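Jomitz hand-held gripper, two-finger, with spare pads: three stars

I run the kit budget for a small outfit that teaches machines to pick things up, so most of my working life is spent asking why something costs what it costs. The Jomitz costs 292 a piece. We bought 7 of them in February, after a quote from Herkis for one proper arm arrived and I had to go and sit in the car for a bit.

The sum was easy enough. For the price of that arm we could put a hand-held gripper in every pair of hands we had, collect on whatever tables we had, and still buy lunch. Godfrey Khaemba, who has to make sense of the recordings afterwards, was in favour, and Godfrey is in favour of very little.

What you get for your 292 is the gripper, a bag of screws, a hex key that fits most of them, and a leaflet translated by someone in a hurry. Assembly took me an evening. The leaflet suggests twenty minutes.
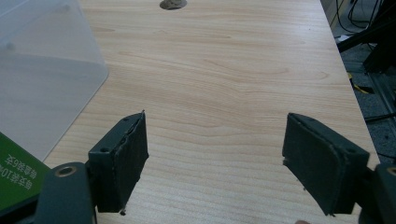 Pads are where your money will go, so budget for them first. Jomitz sells them in packs of 12 and describes them as long-life, without saying whose life. They are glued on, which makes changing them a job for a blunt knife and a patient person. On ours the edges have gone ragged, there is a frayed strip lifting along the top of the left one, and the right has a chipped lower corner with a flake near the tip. I had put down two packs for the year. I have since revised that line of the spreadsheet upwards, twice.

The rest of it is better than I expected. The finger blocks are plastic and I assumed they would crack by Easter, but we haven't lost one. The metal inserts in the mounting arms were a nice surprise too, as I have paid a good deal more for things that screwed straight into plastic and stripped the second time you looked at them. The fingers open wide enough for nearly everything on our list. Thin, flat things are a misery, but they're a misery with every gripper I've ever signed for.

Postage deserves a grumble. The first box came by way of the Nyamweya depot and spent so long there I began to think of it as a resident. Order spares before you need them, and never on a Friday.

If you're planning a year's work, I'd set aside 700 on top of the purchase price for pads, glue and a spare set of fingers. The Marnmont version comes with clip-on pads and a price to match, and I keep its page open in a tab for bad days. Would I buy the Jomitz again? Yes, with a bigger tube of glue. One star off for the pads, one for the leaflet.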